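Game Systems and Live Service Design
Unit 7 Handout: Reading and Writing Patch Notes
Instructor: Chiến Tiêu
Revised 1 December 2019

Purpose of this unit

Students will learn to read a game update as a design document. A set of patch notes records what the developer changed, but it also shows which players the developer is addressing and which problems it considers urgent. The unit uses one game throughout, the cooperative dungeon title Firnetach, together with its seasonal expansion, Teneck.

Types of change

A numerical change alters a value without altering a rule. In the Teneck update, the stamina pool of the Warden class was lowered from 80 to 71. Players could still perform every action they performed before, but a full sequence of heavy attacks was no longer possible without a pause.

A rule change alters what players are permitted to do. The same update allowed a party to revive a fallen member 2 times per floor, where earlier versions set no limit. Students should note that this change received one line in the published notes and caused more discussion than any other item.

A content change adds or removes material. New floors, enemies, costumes and level themes belong in this category. Level themes are often treated as decoration, although wall and floor surfaces affect how easily a player judges distance and finds an exit. 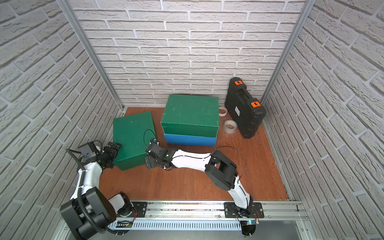 Figure 1. Pale brick-pattern walls and a wood-grain floor.

Contrast between walls and floor is a basic requirement of a readable room. Where both surfaces share a color and a level of detail, players lose track of corners during fast movement. The Jusitz floors in Firnetach were revised for this reason, and the notes list the revision under "visual fixes" although it changed how the rooms were played.

Structure of the notes

Published notes should place the changes that affect all players first. Class changes follow, then fixes. Each entry states the old value, the new value and the reason, in that order. Entries such as "various improvements" should be avoided.

Boateng mode, the timed challenge added with Teneck, is a useful case. Its entry gave the reward of 400 tokens but omitted the entry cost. A correction was issued later in December.

Assignment

Select one update to a game of your choice. Classify each entry as numerical, rule or content. Rewrite two entries that you consider unclear, keeping the facts unchanged. Submit both versions with a short statement of the reasons for your edits. Entries copied from the source must be marked as quotations.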